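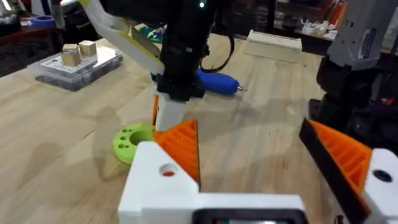

Ribbed finger pad (robot grippers)

A ribbed finger pad is the soft or springy facing fitted to the inside of a gripper finger, with a row of parallel ridges running across the part that touches the object. I've been keeping this entry on the Narna bench wiki going for a while now, and it has grown from two lines into what you see, mostly because people keep asking me which pads to print (and then printing the other ones). It covers the pads we use at Narna, how they compare with flat ones, and what we've learnt from trying them on two arms working at the same bench.

Name and related terms

Most people here just say "ribs". You'll also meet "ridged pad", "comb pad" and, in the older Sokach notes, "washboard", which I rather like. A rib pad isn't quite the same thing as a fin-style finger, where the whole finger bends round the object, though the two get mixed up all the time and a triangular pad with ridges on it can look like either from a distance. In this entry the pad is the coloured bit and the housing is the stiff white bit it bolts to.

Shape and printing

Ours are printed in orange, and the housings in white, so you can tell at a glance through a wrist camera where the stiff part stops and the gripping part begins. That sounds fussy, but it saved us hours when we were lining up the camera view! The pad is a triangle seen from the side, thick at the root and thin at the tip. We print it standing up. Lying down is quicker, but the ridges come out mushy and the tip tends to split along the layers.

The Farina pattern has 11 ridges and is the one I'd start with. The Zutley pattern has finer ridges, closer together, and it fills up with wood dust if you so much as look at a sanding block.

Comparison with flat pads

In April we ran the same set of picks with ribbed and flat pads, 266 with each, using whatever we had that was awkward: small wooden cubes, long blocks, printed discs with holes in, and a handheld rotary tool. The ribbed pads dropped fewer things overall, but the split by object is far more interesting than the total.

Cubes hardly care. Flat faces against flat pads is about as easy as gripping gets, and I'd say flat pads place a cube a bit more neatly, as there's no ridge for an edge to catch on. Discs are fiddly with either. If a rib drops into one of the rim holes, the disc comes up beautifully and then won't let go — which is a nuisance if you're trying to stack them.

Rounded tool bodies are where ribs earn their keep. A rotary tool is heavier at one end than the other, so it wants to swing nose down as soon as it leaves the table. Flat pads touch it along one thin line and it pivots. Ribs give it several places to sit, and the swing is much smaller, especially if the ridges run across the tool's length.

Handing over between arms

Passing a tool from one arm to the other is the hardest thing we ask of the pads, and also the most fun to watch. The receiving gripper has to close while the first is still holding on, so any mismatch between the two arms turns into a sideways shove. Stiff pads pass that shove straight into the wrists, and one controller or the other gets upset and stops. Softer ribbed pads soak up a little of it. We set both controllers to the same gentle closing speed and let the first arm go only when the second reports contact.

Watch the cable as well. A loop at the wrist that looks perfectly harmless at rest can end up right where the other gripper wants to be, and it blocks the camera into the bargain.

Wear

The tip goes first. The longest-lived pair on our log did 3,590 closings before I took them off, and the shortest managed 195, which I put down to a bad print. Look for a shiny patch on the first couple of ridges, and change both sides together or the grip will drift off centre.

See also: Finger housings; Wrist camera placement; Handover settings; Pad print profiles

Last changed 1 Mar 2025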